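Minutes of the meeting of the teleoperation group, Hetinano project
21 June 2021, Morrison room

1. Minutes of the last meeting
Accepted without changes. The point about the spare leader arm stays open, as Grutik has not yet answered our letter.

2. State of the recordings
We have now 308 accepted demonstrations of the table clearing task. The goal for October remains 3,000. Operators asked for a break after every 12 recordings, and this was agreed. Recordings where the operator stops in the middle to think will be kept, but marked.

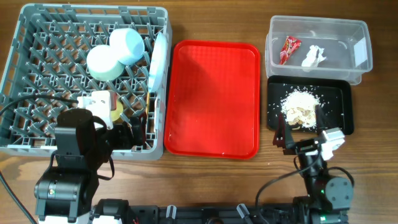
3. Start layout and order of work
The group discussed whether the operator should be free to choose which arm begins. Some members prefer freedom, because it gives more variety - others fear that the training will become slow. It was decided to fix the order for the next 200 recordings. The right arm begins at the black tray with the rice and crumbs, and the left arm works at the dish rack, with the two cups and the plate. The red tray between them must be empty at the start. Cables should be checked before each session.

4. Leader arms
The left leader arm feels heavier in the hand than the right one. Hasorano will be asked for new springs. Until then operators may change the support height by themselves, but must write it in the log.

5. Other matters
The operator guide needs a page about how to release the grip slowly. A draft will be sent before the next meeting.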